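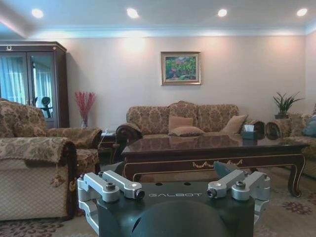

Damask, gilt and a box of tissues.

I have lost the war on formal living rooms and would like to surrender in public. For years I argued that a sofa should look as though it forgives you. Damask forgives nothing, least of all gravy.

My friend Roxana Guzmán paid £534 to have hers re-covered, in August, and sat on the floor until September out of respect. 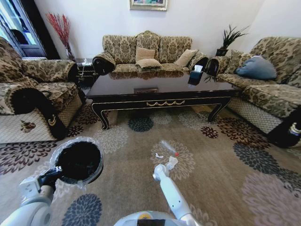 One pattern for the seating, another for the rug.

Matching everything is meant to be timid. I now think it takes nerve. Anyone can buy a grey corner unit from Fadholm for £600 and call it restful. Committing to one fabric across a whole room — and then laying big flowers under it — is a decision.

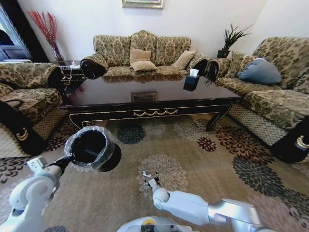

Three tan cushions, none of them lined up.

Cushions are where my conversion stops. One upright, one flat, one leaning will do nicely. Please don't karate-chop them.

As for the coffee table, give me curved legs and gold swags over a slab on hairpins. It may be a pig to dust, but at least you know where you put your tea.

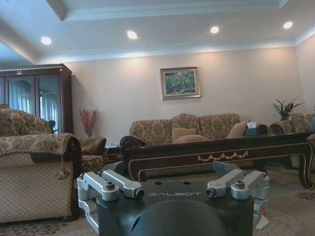 Can a room this formal be used every day?

Use it daily, or the good furniture just becomes something you hoover round.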